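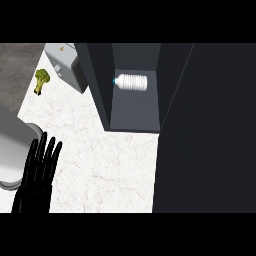 Simulated kitchen, view from above the counter: the four-fingered hand, one head of broccoli, and a white bottle with a blue cap lying in the open compartment.

Progress report to the Prestel fund: equipment planning for the kitchen handling project
Reporting period ending July

Where we are

You asked at the last review why a project funded to buy a robot hand had not yet bought a robot hand. It's a fair question. The short version is that we have been breaking things in simulation, where the crockery is free, and the results have changed what we want to buy and how many.

The team has now run 1,920 trials in the virtual kitchen. Of these, 837 ended with the right item in the right place. We would have liked a bigger number for this page, but it is the one we have, and it is up from the spring, when the hand's main skill was pushing vegetables onto the floor.

What it means for the purchase

The original budget assumed one Gokmont hand, one arm and a mock kitchen built by our own workshop. Three things have moved.

The hand. Two suppliers quoted, Gokmont and Thoroddsen. Gokmont is cheaper by a comfortable margin until you add spare fingers, which it sells separately and apparently by weight in gold. Thoroddsen includes a full spare set and has a lead time of 13 weeks. We recommend Thoroddsen.

The arm. No change. The Nivau arm already in the lab will do, provided the new mounting plate arrives with the holes in the places shown on the drawing. The last one did not, and we now own a very expensive trivet.

The kitchen. We had pencilled in a full-height cabinet with working doors. Most of the failed trials involve reaching into a recess for something lying on its side, and doors don't come into it. An open compartment at the right height is enough for the first stage, so the doors have been struck from the list. The stone countertop has also gone. We will use painted board and try to look dignified about it.

Spending

Nothing has been committed from the capital line. Computing costs ran over by about 5 per cent, mainly because the long overnight runs were restarted after a power fault at 3 a.m. and had to be paid for twice. We can absorb this from the travel line, as we have not travelled anywhere.

Risks

The honest one is that a virtual bottle behaves better than a real one. Surface friction in the simulator is a value we chose, and we were kind to ourselves when we chose it. We are repeating the bottle trials with less flattering settings before the order goes in. If the success rate collapses, we will tell you before we spend the money — a novelty we hope you'll enjoy.

Decisions we need from you

Approval to switch supplier to Thoroddsen.
Approval to move the savings on doors and countertop to spares and servicing.
A yes or no on the extended warranty, quote attached. Our preference is yes, having met our own mounting plates.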